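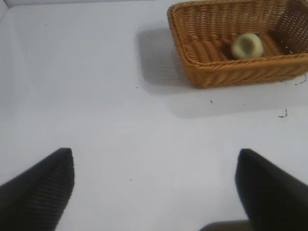 Nives Zanetti writes that the storage table in the June issue gives one humidity figure for the whole pantry, and that her onions and her carrots can't both be happy with it. She is right. The table was condensed from a longer one, and the humidity column lost its notes on the way. A corrected version follows in text form.

## Storage conditions, corrected

Home storage comes down to temperature, humidity, air movement and what sits next to what. Most losses in a household pantry start with the second and the fourth.

**Dry group.** Onions, garlic and shallots need dry air and open containers. Wicker, wire and mesh all work. Solid plastic tubs don't, even with the lid off, as moisture collects in the bottom layer and the necks start to rot. Cure the bulbs fully before they go in. If the neck still bends with a springy feel, leave the bulb on the rack.

**Moist group.** Carrots, beets and parsnips lose water through the skin and go limp in the same air that suits an onion. Pack them in barely damp sand or keep them in perforated bags in the refrigerator drawer. Cut the tops off first and leave a short stub.

**Potatoes.** Cool, dark and moderately humid. Light turns the skin green and raises the level of bitter compounds just beneath it. A paper sack folded over at the top is enough. Don't use the refrigerator for potatoes meant for frying, since the cold converts starch to sugar and they brown too fast in the pan.

**Winter squash.** Warmer than the rest and dry. Set them in a single layer on a shelf and keep the stems on. Handle a squash from underneath, never by the stem.

## Ethylene

Ripe apples, pears and bananas give off ethylene gas, and many vegetables respond to it at very low levels. Carrots turn bitter, leafy greens yellow, and cucumbers soften early. Keep a shelf or a closed door between the fruit and anything green.

The same gas is useful when fruit has been picked hard. Put the pears in a paper bag with one ripe apple, leave it at room temperature, and check it after 2 days. Press gently near the stem. Once the flesh gives there, move the pears to the refrigerator.

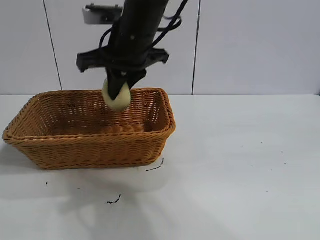

Lemons and limes are a separate case. They don't ripen further after picking and gain nothing from the bag. On the counter the rind dries out first, and the juice follows. In a sealed bag in the refrigerator they keep for weeks.

## Container trial

The Stircombe group ran 9 containers of onions through last winter in an unheated back room, with 20 bulbs in each to start. Open baskets lost the fewest. Both lidded tubs had to be emptied early. The netting bags fell in between, with most of the spoilage where bulbs pressed against the wall. The Bronbridge group plans to repeat this with garlic and will add a hygrometer, which we didn't have.

Weight-loss figures for the carrots are still being checked and will run in the next issue. Corrections to the table go to the usual address.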